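Desk talk: Janka Lukáč on clearing off before the holidays

Janka Lukáč had a cup of tea in my hand before I'd got my boots off. I'd come to ask about desks, and she has opinions on desks. She's spent nine years going into people's home offices and helping them put things away, and December is when the phone gets busy.

"Everybody wants it all gone," she told me. "I tell them no, leave a few things out. You're going to sit there!"
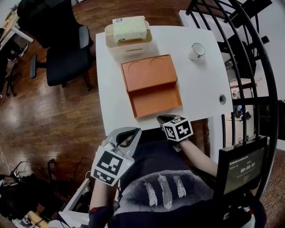
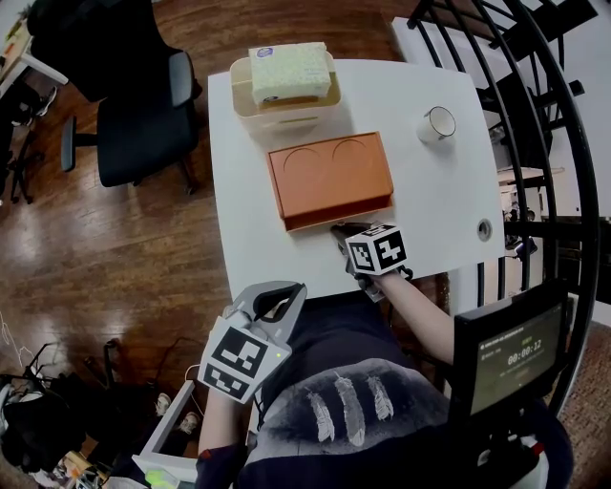 The white desk with the orange box, the cream container and the mug.

I asked about the orange box first (I'm a sucker for a good colour). Janka won't let clients buy storage until they've gone through what's already in the closet, and she's quite fierce about it. One fellow at Foden had 81 boxes stacked in his spare room, most of them with nothing inside.

"He was saving them in case," she said. "In case of what? Pick a box you like, put it in the middle of the desk, and that's where today's stuff goes. Tomorrow you tip it out and start again."

Does anybody tip it out? She laughed at that one. "Maybe half of them. I'm not there at night to check."

Then we got onto sponges, because there's something like one sitting on the cream container and I couldn't leave it alone. Janka likes a cleaning thing kept in plain sight. Put it under the kitchen sink, she figures, and you'll wipe your desk twice a year.

The mug goes on the right, if you're right-handed, and well back from the edge. She learned that one with a full cup of coffee and a neighbour's tax papers, and she still winces telling it.

And cables? "Oh, use the hole!" she said, quite loud. "People have a desk with a perfectly good hole in it and the cords are hanging off the front like spaghetti." She once spent over 400 dollars on cable trays from Vernico for her own place, and now keeps her mittens in them.

I went home and emptied my top drawer. Seven dead pens, and a key I still can't place.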